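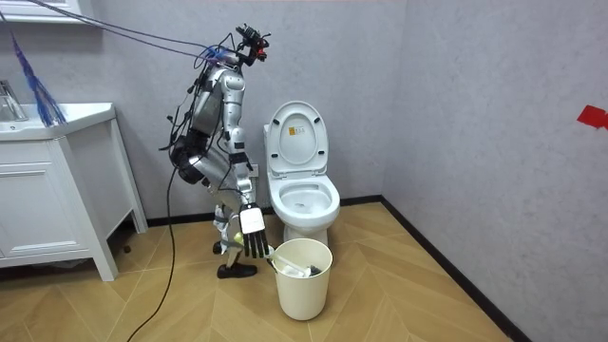

Toilet lid up, seat down, cream wastebasket in front.

Blog > House > Bathroom

March – posted by Iwona Cieślak

The bathroom is small and the floor is tiled, so the position of the wastebasket matters more than its capacity. I have tried three places for it since moving in.

Beside the door it blocked the swing. Under the sink it could not be emptied without kneeling. In front of the toilet it is easy to reach and easy to lift out, but it has to be moved before mopping. I have settled on that for now.

The bin is round, plastic and slightly tapered. The taper has one practical effect: liners slide down unless the rim is tight. I use the 6 liter Notach liners, 200 to a box, folded over the edge and knotted once at the back. The Hultness ones tore at the seam.

Current routine:
Empty the bin every second evening.
Rinse it when the liner leaks, then dry it upside down in the tub.
Wipe the lid on both faces, going lightly over the label inside.
Mop last, starting at the back wall.

Dörte Kleinschmidt wrote to recommend a pedal bin. I measured one – the open lid would hit the bowl.

Next: the grout.

Contact | © Iwona Cieślak | Back to top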